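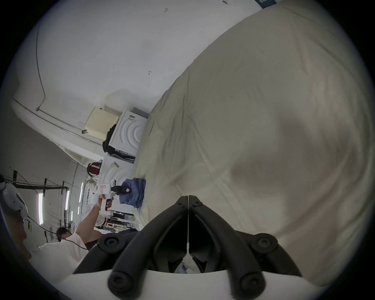 **Tema 2. La sábana y sus enemigos.** Doblar ropa de cama es la parte del oficio que todos creen dominar hasta que alguien les pasa una de matrimonio. Se empieza por localizar dos esquinas del mismo lado corto, tarea que el manual de Hultberg despacha en una línea y que a mi grupo de febrero le ocupó media tarde. Una sábana color crema, colgando con sus pliegues blandos y sus arrugas en diagonal, no da ninguna pista de dónde acaba. Paciencia: se sigue el borde con los dedos, sin tirones.

Medidas para la práctica:

- Sábana encimera: 260 cm de ancho. Se dobla a lo largo hasta dejarla en 130.
- Paquete final: alrededor de 35 cm de lado. Si sale un rombo, se repite.
- La bajera ajustable no entra en este tema — ni, si de mí depende, en el examen.

### La cama como mesa

Freya Catterall defiende doblar siempre sobre la cama hecha. Kyung-tae Gil prefiere hacerlo de pie y en el aire, y tiene los brazos para ello. El resto usaremos la cama, con el edredón estirado y despejada de todo lo que no sea la pieza que toca.

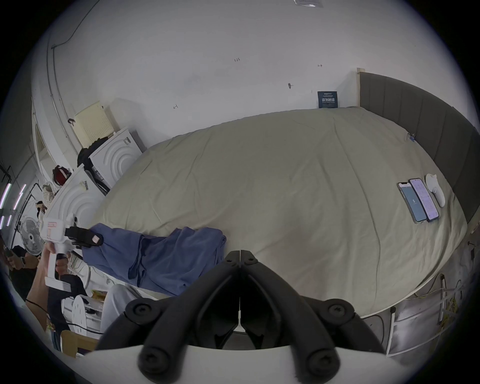
Las prendas van después de la ropa blanca y de una en una: se extiende, se alisan las costuras y solo entonces se dobla. Lo de hacer un montón y «ya lo veré» tiene un nombre técnico, pero no lo pondré por escrito.

Para el próximo día: leer el capítulo de Yadav sobre fundas y traer una almohada.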